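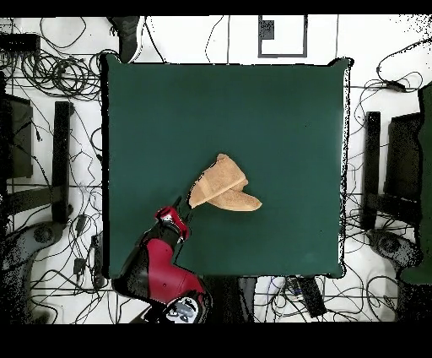

수건 삶아도 되나요?
60도까지는 괜찮습니다. 그 이상은 테두리 봉제실이 먼저 줄어들어서 가장자리가 울어요. 푹푹 삶는 건 권하지 않습니다.

콘들리(Condley) 테리 타월 페이지입니다. 급하게 정리해서 올려요, 빠진 건 문의란에 남겨 주세요.

제품 개요
면 100%, 양면 루프. 업소용이랑 가정용 같은 원단입니다. 차이는 포장뿐. 미용실, 펜션, 필라테스 쪽에서 많이 가져가시고 요즘은 집에서 쓰신다고 낱장 주문도 꽤 들어옵니다. 원단 짜는 곳은 멜텍(Melteck), 봉제랑 검품은 저희가 직접. 예전에 다른 데서 짤 때는 로트마다 색이 조금씩 달라서 고생했는데 지금은 많이 좋아졌어요.

사이즈
핸드 30x30
세면 40x80
배스 70x140
발매트는 따로 있습니다. 이 페이지 아니고 에제(Eze) 라인 쪽에서 보세요.
모든 치수는 세탁 전 기준. 첫 세탁 후 길이 방향으로 조금 줄어요. 면이라 어쩔 수 없는 부분이고 이걸로는 교환이 안됩니다. 딱 맞는 선반에 넣으실 분은 한 번 빨아서 재보고 추가 주문하시는 게 안전.

색상
샌드, 오트밀, 차콜, 화이트. 화이트는 업소 전용으로 묶음만 나갑니다. 샌드가 제일 잘 나가고 오트밀은 7월에 재입고. 차콜은 처음 두세 번 물빠짐 있으니까 꼭 단독세탁 해주세요. 흰 옷이랑 같이 돌리고 문의 주시는 분들이 계신데 그건 저희가 도와드릴 방법이 없습니다. 모니터마다 색이 다르게 보이니 색 예민하신 분은 샘플칩 신청하세요. 샘플칩은 무료, 배송비만 받아요.

첫 세탁 방법
받자마자 쓰지 마시고 한 번 돌리세요. 새 수건은 원단 마감할 때 들어간 유연 성분이 남아 있어서 물을 잘 안 먹습니다. 불량 아니에요.
- 미지근한 물, 세제는 평소 절반
- 섬유유연제 넣지 마세요. 정말로
- 세탁조는 절반 정도만 채우기
- 헹굼 한 번 추가
먼지 같은 잔털이 처음에 나옵니다. 먼지망 꼭 비우고 돌리시고, 보통 서너 번 빨면 확 줄어요. 건조기 있으시면 더 빨리 잡힙니다.

평소 관리
유연제는 계속 안 쓰시는게 좋습니다. 처음엔 보들보들한데 몇 번 지나면 루프에 막이 생겨서 물을 밀어내요. 이미 뻣뻣해졌다면 식초 반 컵 헹굼물에 넣고 한 번 돌려 보세요. 냄새는 마르면서 날아갑니다. 락스랑은 절대 같이 쓰지 마시고요, 위험합니다.
건조기는 중온. 고온으로 바짝 말리면 루프가 부러지듯이 상해요. 살짝 덜 말랐을 때 꺼내서 탁탁 털고 널어두는게 제일 좋은데 바쁘면 그냥 중온으로 끝까지 돌리셔도 됩니다.
자연건조는 그늘에서. 직사광선 오래 받으면 샌드랑 오트밀은 색이 뜹니다. 널기 전에 양끝 잡고 대여섯 번 세게 터세요. 루프 방향이 살아나서 마르고 나서 촉감이 다릅니다.
올이 튀어나오면 당기지 말고 가위로 자르기. 루프직이라 당기면 줄줄 풀려요. 자르면 거기서 끝.

냄새가 날 때
거의 다 덜 마른 상태로 접어둬서 나는 겁니다. 과탄산소다 한 숟갈 40도 물에 풀어서 30분 담갔다가 평소대로 세탁. 차콜은 과탄산 쓰면 색이 빠질 수 있으니 시간 짧게. 그래도 계속 나면 세탁조 청소부터 해보세요. 수건 문제 아닌 경우가 많습니다. 젖은 수건을 빨래통에 뭉쳐 넣는 것도 안 좋아요, 걸쳐서 말린 다음 넣으세요.

보관
삼단 접기, 말기, 다 괜찮습니다. 접는 모양 때문에 수건이 상하진 않아요. 다만 너무 꽉꽉 눌러 넣으면 루프가 눌려서 얇아 보이고 통풍도 안되고요. 새로 빤 건 아래로 넣고 위에서부터 꺼내 쓰면 골고루 닳습니다. 욕실 안 수납장은 습해서 비추. 밖에 두고 며칠치씩만 넣어두고 쓰세요.

교체 시기
정답은 없는데 매일 쓰는 세면타월이면 일 년에서 이 년. 물을 닦는데 밀리는 느낌이 나거나 빨아도 금방 냄새가 올라오면 바꿀 때 됐습니다. 헌 수건은 잘라서 걸레로.

업소 주문
묶음은 6장 단위. 낱장으로 수량 맞추는 건 불가. 로고 자수는 최소 수량이 있고 시안 확정 후에 들어갑니다. 자수 들어간 제품은 교환 반품 안되니까 시안 꼭 두 번 보세요. 오타 그대로 확정하신 경우도 저희가 못 바꿔드려요.
자수 색상은 실 견본표에서 골라 주세요. 견본표 번호 131번은 단종됐습니다, 아직 옛날 표 갖고 계신 분들 주의.
대량(2000장 이상)은 단가 따로 드립니다. 담당은 하우와 유수프(Hauwa Yusuf)고 메일로 주시는게 제일 빨라요. 전화는 점심때 잘 안 받습니다.

배송
오후 2시 전 주문은 당일 출고. 금요일 2시 넘어서 들어온 건 다음주로 넘어갑니다. 택배사는 지정 못 하세요. 제주랑 도서산간은 추가운임 붙고 결제창에 자동으로 안 뜨는 지역이 있어서 따로 연락드릴 수 있습니다. 박스는 재활용 박스 쓸 때가 있어요, 내용물은 비닐포장 되어 있습니다.

교환/반품
세탁 전, 택 안 뗀 상태만. 받고 7일 이내. 봉제 불량이나 구멍은 세탁 후라도 사진 보내주시면 확인하고 새걸로 보내드려요. 사진은 불량 부분 가까이 하나, 전체 하나. 단순변심은 왕복 배송비 부담해 주셔야 합니다. 색이 생각과 달라서도 단순변심으로 들어가요.

자주 오는 문의
Q 얼굴에 써도 되나요
A 네 됩니다. 피부 예민하시면 두세 번 빨고 쓰세요.
Q 호텔 수건처럼 두꺼운가요
A 배스는 도톰한 편, 세면은 중간. 두꺼우면 잘 안 말라서 세면은 일부러 중간으로 잡았습니다.
Q 걸이 고리 있나요
A 핸드만 있습니다. 세면이랑 배스는 없어요.
Q 선물 포장은요
A 세면 두 장 들이 상자 있습니다. 리본 색은 랜덤. 메세지 카드는 안 들어가요.
Q 다림질 해도 되나요
A 하지 마세요. 루프 눌립니다. 테두리만 펴고 싶으시면 중온으로 살짝.
Q 예전에 산 거랑 같은 색으로 추가 가능한지
A 주문번호 주시면 로트 확인해 드립니다. 같은 로트 남아있으면 그걸로 보내고, 없으면 먼저 연락드려요.

오트밀 재입고 알림은 문의란에 연락처 남겨주시면 됩니다.

함께 본 상품
에제 발매트 중형
에제 발매트 대형
콘들리 배스로브 샌드
가딕스(Gadix) 벽걸이 수건봉
가딕스 접이식 건조대
콘들리 키친크로스 묶음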